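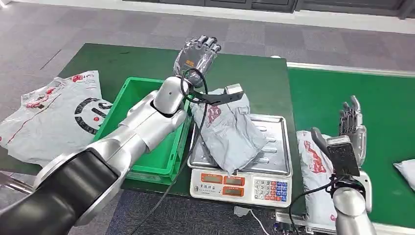
*Figure 3.*

### 4.2 Humidity at the bench and the trouble with one sensor

The Hondwood building was sold to its present tenants as climate controlled, a phrase that proved to mean there is a thermostat. Moisture is handled by two ceiling-hung Trestari units at the north end and one portable Enano unit, which lives wherever the last person to trip over it left it. All three were set to hold 45 percent relative humidity. The wall display by the loading door agreed that they were doing so, and went on agreeing through the whole of January, including one Monday when the display was unplugged and had simply kept its last number on the glass.

We placed 17 loggers through the hall, at bench height and at the top of the racking, and left them to record every minute. The readings did not support the wall display. Bench-height humidity in the south bays sat well above the set point for most of the working day, and the upper racking was drier than anyone had asked for. The mean of all loggers came out close to the target, so a single well-placed sensor could report success in a building where few spots enjoyed it.

The cause was mostly air movement. The Trestari units draw from the ceiling and return to the ceiling, and they do this very well. Air near the floor takes little part in the arrangement. When the loading door opened, damp outside air slid in low, spread along the benches and stayed there until the destratification fans were run. The fans had been switched off the previous winter on account of the noise, a decision recorded on a strip of masking tape over the switch.

We tested three changes in turn. The first was to run the fans at their lowest speed during door hours. This narrowed the gap between floor and racking more than the other two changes combined, and cost so little electricity that the site meter had trouble noticing. The second was to move the Enano unit to a fixed spot 23 feet inside the loading door and run its drain hose to the floor sink. Until then it had emptied into its own bucket, and when the bucket filled it shut itself off, often before lunch. Its rated capacity of 50 pints a day is therefore best read as a statement about a unit with a drain.

The third change was to replace the filters on the ceiling units. The maintenance log showed that this had been done every quarter. The filters showed otherwise. Airflow improved after replacement, but the effect on bench humidity was small, as one might expect when cleaner air is being returned briskly to the wrong place.

Two limits should be noted. The door was opened on the schedule of the delivery trucks, which keep no schedule, so the wet spells in our record are unevenly spaced and we could not match days as closely as we wanted. We also lost one logger for most of a week. It was found in a coat pocket, where conditions were warm and fairly stable, and its data were dropped from the averages.

Section 4.3 takes up the question of where the control sensor ought to go. The short answer is lower down, and further from the coffee machine.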